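6/11/24

Up too early, budget due to Seraina by noon and I still had the wrong spreadsheet open. Coffee, toast standing up. Rain.

Spent the first hour on the Kiltness quote. They want us to take the arms as a pair with the service plan bundled in, which Burgi says is how they get you. Gebhard says fine, pay it, we lost most of September waiting on one wrist part. Both right probably. Asked Kiltness to split the lines out. No reply yet. Wineo quote is cheaper but the delivery is 28 weeks and I don't belive even that. 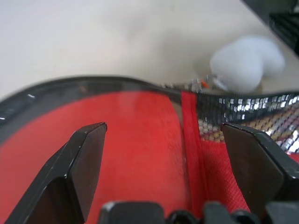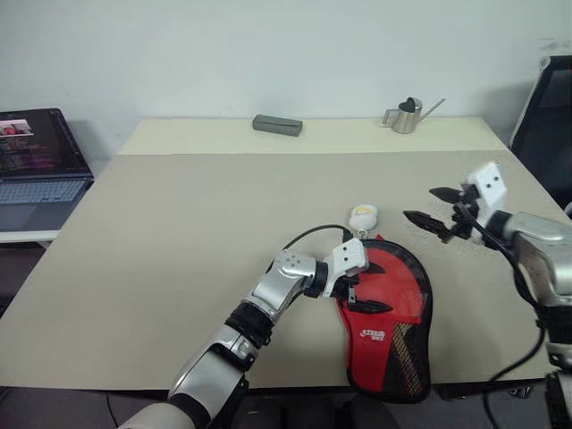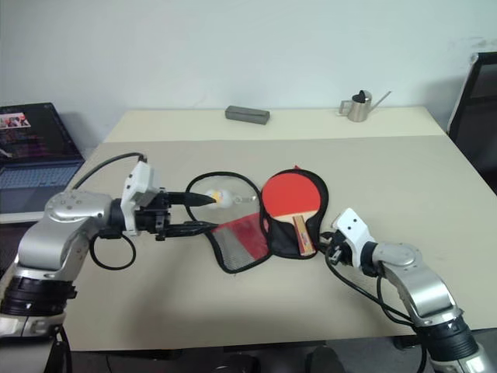

Fingers are the line I keep going back to. Mollah sells the sets at 117 a pair, the softer tips are 197, and Rezaul wants the soft ones for everything. I said for everything?? Do the math. My feeling is we split it, hard black ones stay for boxes and tools, soft ones go on for fabric and zippers and anything with a curve. The red paddle case is a good argument for his side, to be fair. Smooth panel, mesh, piping all round the edge, and then opened out it's a clear lid on one half and the paddle sitting in the other, so a finger has a different surface every couple of inches. Put 3 soft pairs in the draft. He'll complain it's low, Seraina will complain it's there at all.

Also need: spare cables (always), second bench if Rekville lets us have the corner room, somebody to say who pays for shipping. Tassanee thinks freight comes out of her budget line and mine both, which can't be right. Must ask. Wrote it on my hand.

Sent the draft at ten to twelve. Forgot the attachment. Sent it again.

Afternoon mostly gone on the phone. Wineo's sales guy very nice, very vague, kept saying "ballpark". Asked him for a loaner while we wait the 28 weeks and he laughed, then said he'd check. Not counting on it. If Kiltness comes back with the plan taken out I think I go with them and just argue for the plan agian next year.

Home late. Soup. Call Burgi tomorow about the warranty wording, and find the old purchase order, blue folder I think, or the drawer.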